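Talking to Puspita Tambunan about The Long Ward

By Mackenzie Grewal

Last updated: 21 Sep 2018
14 comments | Share this article

Puspita Tambunan's first book is a history of a hospital strike most people outside Grenbridge have never heard of, and I read it in one greedy weekend. The Long Ward follows the cleaners, porters and cooks who walked out of the old Indstead infirmary and stayed out for 11 weeks. It's packed with letters, rota sheets and gossip, and it moves like a novel.

She was a delight to talk to, too. We met upstairs at the Gill bookshop, where she had already bought two paperbacks before I got my coat off.

"I didn't go looking for a strike," she told me. "I was after recipes! I wanted to write about hospital kitchens, and in the county archive I found a menu book where the entries just stop. Blank pages, then they start again in somebody else's handwriting. I had to know."

That blank stretch became 16 chapters and a first draft of 400 pages, which her editor, Jade Chan, sent back with a great deal of green ink on it. "Jade was right about nearly everything," Tambunan said. "We fought over the laundry chapter. I won that one, and I'm still pleased."

She should be. The laundry chapter is my favourite part of the book - a single night shift, told hour by hour from the testimony of the women who worked it, with the heat and the noise and the terrible singing all left in.
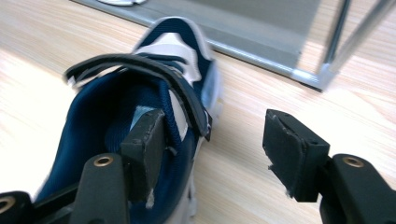 Whose side is she on?

I asked whether she worried about being fair to the management. The hospital secretary, Dougal Gunn, could easily have been the villain, and for a few chapters he looks like one. Then we get his diary.

"His family let me read all of it," she said. "He was frightened, he was out of his depth, and he wrote very funny things about his dog. I don't agree with a single decision he made that winter. But I'd have a cup of tea with him."

The translation for the Irnau edition is under way with Laurier Fehr, who has been sending her lists of queries about slang. "Laurier asked me what a 'bucket Tuesday' was and I had to ring up a retired porter to find out. It's going in a footnote."

As for what comes next, she spent August back in the archive, this time reading the letters of a district nurse. She wouldn't tell me more than that, although I did try. She did say the menu book is going on display at Grenbridge library, open at the first blank page.

The Long Ward is out now in hardback.

Sign up to our newsletter for new reviews and interviews.
We use cookies to improve your visit. Accept | Manage settings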